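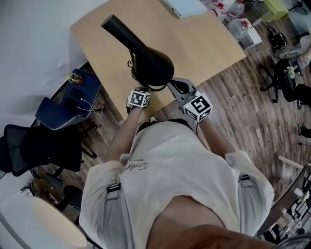 A wearer handles a black hair dryer with a marker cube on each wrist and a gray gripping device in the right hand.

The open day at the Zarkex motion laboratory in Brarendale ran in four sessions, and the hair dryer was used in all of them. Lieselotte Teuber, who is responsible for data capture there, had chosen it from a shelf of household items the evening before. It was picked for its cord.

"A rigid object has six numbers that say where it is and how it is turned," she says. "A rigid object with a cord has those six and then a cord. The cord does what it wants. I wanted visitors to see an operator deal with that at normal speed."

We spoke in the hallway between the second and third sessions, and again by telephone a week later, when she had the recordings in front of her.

The laboratory records people doing ordinary handling tasks and converts the recordings into trajectories that a robot arm can be trained on. No arm took part in the sessions I attended. The person at the desk wears a harness and carries cubes printed with black square patterns at the wrists. Software finds the patterns in the video, works out the position and angle of each cube, and from that infers where the wrist is. The method is an old one and Teuber makes no claim to the contrary.

"The printed marker is the least interesting part of the system," she says. "You can print it on an office printer. What takes the time is knowing the distance from the cube to the hand, for this wearer, today, with this strap."

That distance is measured before each session. The wearer touches a fixed point on the desk with the tip of the gripping device, holds still, rotates the wrist, and touches the point again. The procedure is repeated until the estimates agree. At the open day it was done in front of the visitors and took nearly five minutes, which Teuber considers slow. One man asked whether it could be skipped if the same person had worn the equipment in the morning. It cannot. The strap is taken off at lunch and goes back on at a slightly different place.

The two cubes differ in size. Teuber gives this a practical explanation. A larger face can be read from farther away and at a steeper angle, and it is assigned to the side that carries the tool. A smaller one weighs less and catches on fewer things. "We tried large on both sides in July," she says. "People began to hold their elbows out. You could see it in the data before you could see it in the room. The paths were wide and cautious. A robot trained on those would also be wide and cautious, and it would have no reason to be."

She returns to this point several times. Instrumentation changes the behavior it is supposed to record, and most of her work consists of keeping that change small. The harness has been through several versions. The first, made by an outside supplier, Görtz, spread the load well but restricted the shoulder when the wearer reached across the body. The present one uses simple straps with buckles and is adjusted standing up, with both arms forward, in the position in which the work is done.

"If you fit it with the arms down, it fits a person with the arms down," she says.

The task on the program was plain. The dryer lay on the desk. The wearer was to take hold of it, turn it so that the nozzle pointed toward the far edge, bring the cord clear, and set it down again. Each pass was logged with a start mark and an end mark, spoken aloud by the wearer. Visitors stood back along the wall and were asked not to lean over the desk, as a head or a sleeve between camera and cube interrupts the track.

Interruptions of this kind are the main source of loss. Over the whole day the laboratory logged 144 passes. Teuber had the figure for usable ones but asked that it wait until the review was finished, and she would say only that the afternoon was better than the morning. In the first session the wearer often turned the wrist so that the cube showed a single face edge-on. The software then has two possible answers for the angle and may jump between them from one image to the next.

"On the screen it looks as if the hand has flipped over," she says. "A child in the second group noticed it before I did. She asked why the hand was broken."

The jump is removed afterward by a filter that rejects any rotation faster than a human wrist can produce. This works for short gaps. For longer ones the pass is discarded, and Teuber prefers discarding to repair. She has seen recordings from other groups in which missing sections were filled with smooth curves, and she regards these as drawings.

I asked about the gripping device. Several visitors had wanted to know why the wearer does not simply use both bare hands. Her answer is that the recording has to be made with something a robot can also have. A human hand will solve the cord with two fingers while the others hold the body of the dryer, and there is nothing in that solution for a machine with a simple gripper. With the device in the right hand, the wearer is forced to find a different way, usually by steadying the dryer with the left and working the cord in a second movement.

"It is slower and it looks clumsy, and that is correct," she says. "The robot will be slow and clumsy in the same places."

The device is gray plastic. The model shown at the open day is known internally as Rolley, after an earlier version that had a wheel at the tip. The wheel is gone. It was meant to feed cord through the jaws and did so in one direction only. Visitors were allowed to try a spare at the end of each session, and Teuber took notes on how they held it. Most gripped it too hard. Two of them closed the jaws on the cord as their first move, pulled, and dragged the dryer off its position, an approach that new wearers at the laboratory also take. She would like to record more of these attempts. At present the archive consists largely of people who already know what they are doing, and a system trained on it has little idea of how to recover from a poor start.

Lighting was the other subject of the day. The cube patterns need contrast, and glare from a glossy surface can wash out a corner of a square. The cubes are matte for this reason. The desk is pale, and Teuber would have liked it darker, but the dryer is black and the cord is black and these have to be separated from the background too. The desk stays pale.

She was asked in the third session what the accuracy is, and declined to give one number. In her view a single figure for accuracy is of use mainly in brochures. Error along the line of sight is larger than error across it. It grows with distance and depends on which faces are visible. The laboratory publishes a table with its recordings, by distance and angle, and she directed the questioner to the printed copy by the door. He took it with him, and it had to be printed again for the fourth session.

The work after the open day is mostly review. Each pass is watched once at normal speed and once slowly, with the computed wrist positions drawn over the video. The reviewer marks the moment of contact, the moment the cord leaves the desk, if it does, and the moment of release. The last of these causes disagreement. With a cord under slight tension the dryer can settle after the hand has opened, and two reviewers will place the end of the movement at different points. Teuber has settled on the opening of the hand.

"The robot controls its gripper. It does not control the settling," she says.

Her plan for the next series is to keep the same dryer and vary the starting position of the cord according to a printed list, so that wearers no longer arrange it themselves. Left to choose, they lay it in a loop near the body of the dryer every time. After that come an extension cable and a pair of headphones. The headphones she expects to be difficult, and she has asked for 100 passes before anyone draws a conclusion from them.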